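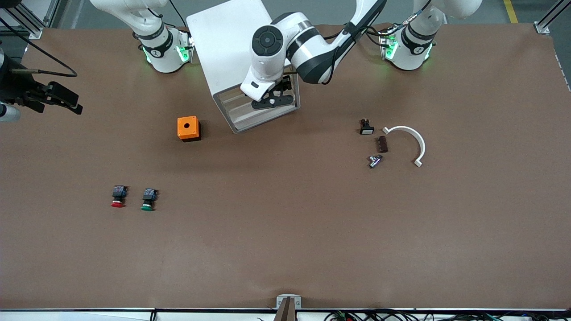 How to compare two grippers on a push-button assembly without fooling yourself

Gripper comparisons are mostly bad. A vendor shows you a clip, the part goes in, everyone nods. We had a quote from Damov claiming that their parallel gripper would "handle small electrical parts out of the box," and another from Pirkel saying much the same in a longer PDF. I believed neither, so we set up a test that either gripper could fail. What follows is the procedure, for a two-arm cell and a small-parts job: push buttons, a button housing with one hole in it, and a few odd loose pieces.

You need a free afternoon per gripper. Two is better.

Step 1. Pick parts that are annoying

Use the real parts. Blocks and cubes will flatter any gripper ever made. Our set has a red-capped and a green-capped push button with square black bodies, the orange housing, a small ridged block, a shiny metal piece and a white curved bracket with tabs at the ends. The bracket is the one to watch. Two flat fingers like flat parallel faces, and an arc doesn't offer many.

If a vendor asks you to swap a part for something "more representative," write down which part it was. That is your most useful data point so far.

Step 2. Fix the layout before you fit anything

Decide where each part starts and photograph the table. Put the parts back to match the photo after each attempt. Leave at least two parts close together, as we do on the right side of the table, so the fingers have to get in beside a neighbor. Evenly spaced parts are a gift to wide fingers.

Put something tall in the way too. We stand a white box with an open front between the arm bases. It costs you reach and it hides things from whatever camera is looking down, and a real cell will have something like it.

Step 3. Fit the first gripper and check the boring things

Tighten the mounting screws, then run the arm through its whole range slowly with nothing in the fingers. Watch the cable. A gripper cable that looks fine with the arm tucked in can pull tight when the wrist turns over, and you don't want to learn that on attempt 40.

Set the tool center point again for each gripper. Do not reuse the old one "because they're nearly the same length." Pirkel's installation sheet suggested this. We tried it, and the fingertips came down on the table.

Step 4. Write down what counts as a success

Do it now, before the first run. Ours reads:

Picked: part leaves the table and stays in the fingers for the full move.
Placed: part is released where it should be and stays there when the fingers open.
Anything else is a fail, including "it would have worked if."

Pádraig Ní Bhriain wanted a third category for near misses. I said no. Near misses are where favorite grippers go to collect points.

Step 5. Run the single-arm picks

We do 21 attempts per part per gripper. It isn't a magic number, only what fits in an afternoon with resets. Use the same speed and the same approach height for both grippers. If one of them needs a slower approach, let it have one, but log the cycle time beside the score.

Don't adjust force in the middle of a set. If you have to change it, throw the set away and start over. Yes, all of it.

Step 6. Run the two-arm task

One arm holds the housing, the other brings a push button to the hole. This is where grippers that scored the same in Step 5 tend to come apart. Holding a light housing still while something pushes on it asks more of the fingers than lifting it did. Look for slow rotation in the grip – it's easy to miss at full speed, so record it and step through the video later.

Swap the roles after half the attempts. If the result changes, suspect your arm calibration before you blame either gripper.

Step 7. Change grippers and repeat on another day

Ours went on a Thursday, with the lights and the layout photo the same as before. Run a short repeat of the first gripper at the end. If its score has moved a lot, your setup has drifted and the comparison is worth very little.

Reading the results

Our full log came to 219 attempts we were willing to keep, out of roughly 700. The rest were lost to bad resets, a loose finger pad and one controller update from Cudau that changed the default closing speed without saying so. Check the release notes, then check the closing speed anyway.

The better gripper managed 73 percent on the bracket. I wouldn't read much into that number for anyone else's bracket. Run your own, and keep the video of the fails. When you call the vendor, start with those.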